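Gorden arm and two-finger gripper - review after a season of bed making

Posted 2025-12-08 by Tamsin Sutcliffe
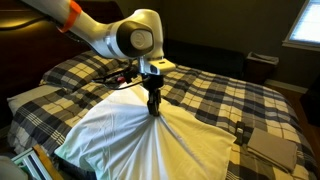 White sheet over the plaid comforter, gripper on the pinch.

Short version: buy the arm, think hard about the gripper, double whatever you've put down for the bits and pieces. Four stars out of five.

Longer version, typed between meetings so excuse the state of it.

We look after linen for small guest houses and wanted to know if an arm could do any of the dull part. Spreading, straightening, folding down. Not the whole bed, never was going to be. Kane Tawhiri did the sums in the spring, I did the ordering, Gorden delivered in August. Two crates, one of them mostly foam.

The arm itself. No complaints. Quiet, goes back to the same spot every time, the hand-guiding mode is lovely and even Digby (Tipoki, our bookkeeper, hates all of it) had it moving inside ten minutes. Reach is enough for half a double bed. HALF. Read that bit twice before you sign. If you want the far side you move the stand or you buy a rail, and the rail was quoted at more than I was prepared to say out loud in front of Digby.

The gripper. Black, stubby fingers, came as part of the Gorden bundle. Pinches a single sheet fine and pulls it up to a nice point. Thick stuff it doesnt like. Comforter no, pillow no, a folded stack only if someone has left an edge sticking out. Also it sometimes takes two layers when you wanted one, and there is nothing in the software to tell you. We tried the Oddsson soft fingers on loan for a fortnight. Better on layers, slower, and they mark. Sent them back, might regret it.

Cables. Why are they still on the outside. On ours they loop round by the wrist and you have to plan every move so they don't drag on the bedding. Budget for a proper sleeve, Gorden don't include one. We got ours from Niter, 152 pounds for the pair, daft money for a tube but it fits. Not fitted it yet, waiting on the clips.

What we forgot to budget for, in no order:
Stand - the one in the bundle is for a bench, not a bedroom
Sheets. You get through sheets
Training, 300 a head, they want two people minimum
Someone's time. Mine, as it happens
Insurance, ring them before you order not after
Getting it up the stairs

Total for the extras was 2034 pounds and I had written down less than half that. So if you're filling in a form for next year's money, put the extras on a separate line where everyone can see them. Elsie Mudgway at our other site lumped hers in with the arm and has been arguing about it ever since.

Practice room: use a real bedroom if you can get one. We started on a flat table and everything we learnt there was wrong by the time we met a mattress. Patterned bedding under a plain white sheet is good, you can see straight off where it's crooked.

Support. Givau do the servicing for Gorden round here. Phone answered by a person, twice. Third time a form. Part came in 5 days, wrong part, right one came quickly after.

Would I buy again? The arm yes. I'd ask for it without the gripper and get a price knocked off, they will do it if you ask, they dont advertise it. Rent first if your budget holder is nervous. Tamsin Fairweather (yes, two of us) rented for her lot and the hire fee came off the price when they kept it.

Lost a star for the cables and the stand. Will update when the sleve is on.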